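# Gripper trial at Evthorpe: common questions

Last updated Feb 17, 2018 by Kadir Sezer
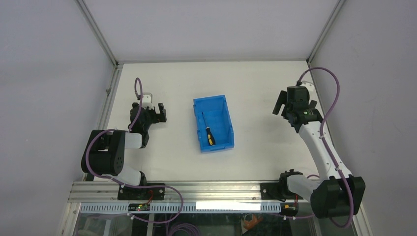

*Two-arm cell with the screwdriver in the blue bin.*

**Which grippers are being compared?**
The Dondeo and the Umari. Both are parallel-jaw types and both bolt to the same wrist plate.

**What does one trial consist of?**
One arm picks the screwdriver out of the bin, passes it to the other arm and the other arm puts it back. Each gripper does 60 trials per day.

**Why a screwdriver?**
It is heavier at one end and the shaft is thin, so a poor grip shows up quickly. We tried pens in December and every gripper passed.

**Does the bin have to stay in the same place?**
Yes, for now. Moving it between trials is planned for the next round - ask Ekrem Erdem for the layout.

**What counts as a failure?**
A drop, a missed handover, or any trial over 16 seconds. A slow trial still gets logged with its time.

**Can I change the finger pads?**
Only between sets. Write the pad type in the log before you restart.

**An arm has stopped mid-trial. What now?**
Press stop, mark the trial void and run the homing routine. If the controller shows code 217, check the wrist cable first.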